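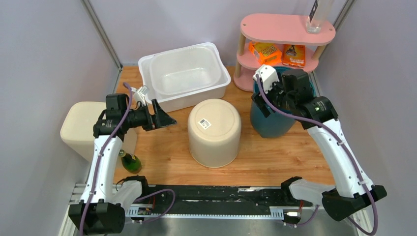 A white plastic tub and a pink shelf unit, against pale walls.

The owner of Zestider keeps her office in a former dry cleaner's on the Pluscombe road, and it smells of nothing at all. She is proud of this. It took her most of a winter. "The first thing customers do when they walk in is sniff," she says. "They think they're being subtle about it."

Zestider removes odors from houses. It does some ordinary cleaning too, mostly for people who call about one and need the other, but the bulk of the work is smell: cats, dogs, cigarettes, a freezer that quit during somebody's vacation. She has finished 2,483 jobs in Codville and the towns nearby, and knows the figure because she writes each one in a ledger with a short note. She let me read a page. One entry said "fish, behind dishwasher." Another said "husband."

"That one was a gym bag," she says. "I was tired."

She got into the trade from apartment turnovers, where she was paid a flat rate to get a place ready for the next tenant and had until the following morning to do it. The landlords wanted the smell gone by the time of the showing. Whether it stayed gone was a matter for the tenant. "So everybody sprayed. You'd walk in and it was vanilla on top of dog. After a week the vanilla leaves. The dog has a lease."

Her dislike of air freshener is the nearest thing she has to a religion. She won't stock it, she won't recommend one, and when I mentioned that I had a plug-in at home she looked at me the way a dentist looks at a man with a bag of caramels. Her own method starts with a visit that involves no equipment except her nose and a flashlight. She asks people to keep the windows shut the night before, turn off the heat or air conditioning, and cook nothing with onions.

"They always clean before I come," she says. "I tell them not to. They mop the whole house with pine, and then I'm standing in a forest trying to find a cat."

How does she find the cat? On her knees, mainly. She works around the baseboards first, then the closet corners, then whatever is under the furniture nobody moves. An ultraviolet lamp helps with pet stains, although it also lights up detergent, spilled tonic water and a good deal of other innocent history, and she has learned to leave it in the van when the customer is the nervous type. One woman in Pluscombe saw her bathroom under the lamp and went to stay at her sister's.

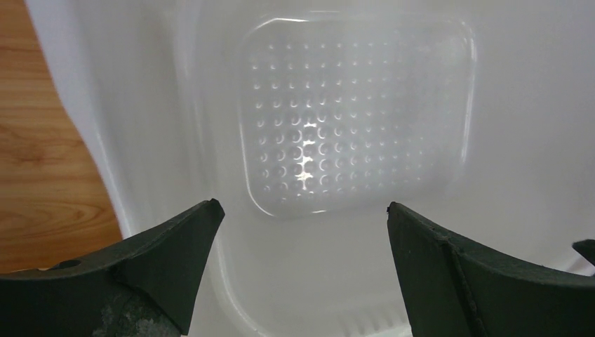

The treatment depends on what has soaked into what. For urine she uses an enzyme cleaner, and she is stern about how people use it at home, which is too little and too briefly. The cleaner has to reach as far down as the problem did, and then it has to stay damp long enough to work. On carpet that means the pad underneath. "People give it a mist and a pat. You wouldn't wash a dog that way." Smoke is another matter. It gets on the walls, the ceiling, the inside of the light fixtures and the tops of the doors, and all of it has to be washed before any sealer or paint goes on. She once repainted a den for a customer who wanted to skip the washing. She did it against her own advice, in writing, and was back in May to do it over.

Ozone machines she will discuss only if pressed. She owns one and uses it in empty houses, with people, pets and plants out and the place aired afterward. What bothers her is the idea that you can rent one for the weekend, plug it in and be done. "If the thing that smells is still there, you've given it a nice rest."

Her visit costs $300, which comes off the bill if she gets the job. Some callers find this steep for what one of them called a professional sniff. She agrees that it is. She also points out that on plenty of visits the sniff is the whole job: a dry floor drain that needs a pitcher of water, or a potato. "I've found a lot of potatoes. I charge the same for a potato. They never argue, they just want me to leave."

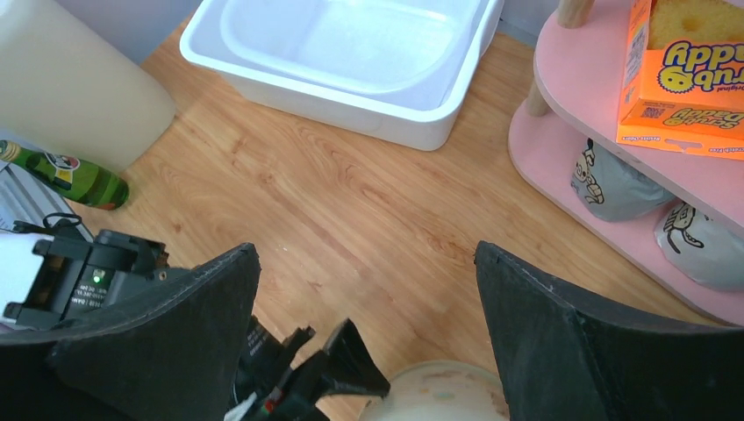

Hard floors are where she loses the most arguments. Customers assume that carpet holds a smell and wood doesn't, so they tear out the carpet, admire what's underneath and call her a month later, offended. Urine gets down between boards and into the subfloor, and a good finish on top can hide it very nicely. Take the floor in the photo, with its light honey-orange grain and a soft glare near the middle. "Pretty," she says. "I'd still want to get my nose down on it. A shine tells you about the shine." Her advice with bare boards is to check the seams on a humid day, when old trouble tends to speak up, and to go easy on water, which wood resents. If the subfloor is soaked through, she says so and sends the customer to a carpenter.

She has turned down work as well. There was a rental on Stoica Street where the owner wanted the smell gone for one afternoon, long enough for an inspection, and asked if she had a product for that. She told him she did and it was called a new floor. He hired another outfit. She drove by with her window down for a while afterward, out of what she calls scientific interest.

Does the nose wear out? She says it gets tired during the day, like feet, and that she steps outside every so often to reset it. Coffee beans, which a perfume counter will hand you for the purpose, do nothing for her except make her want coffee. A cold puts her out of business for a week. She doesn't schedule visits after lunch if lunch was Thai.

The hardest part of the job, she says, is the doorway. The customer opens up, she takes one breath, and she has to keep her face still while they ask whether she can smell anything, because maybe it's only them. She has practiced in a mirror. On the way out she told me, with that same pleasant face, that I should have somebody look at the heater in my car.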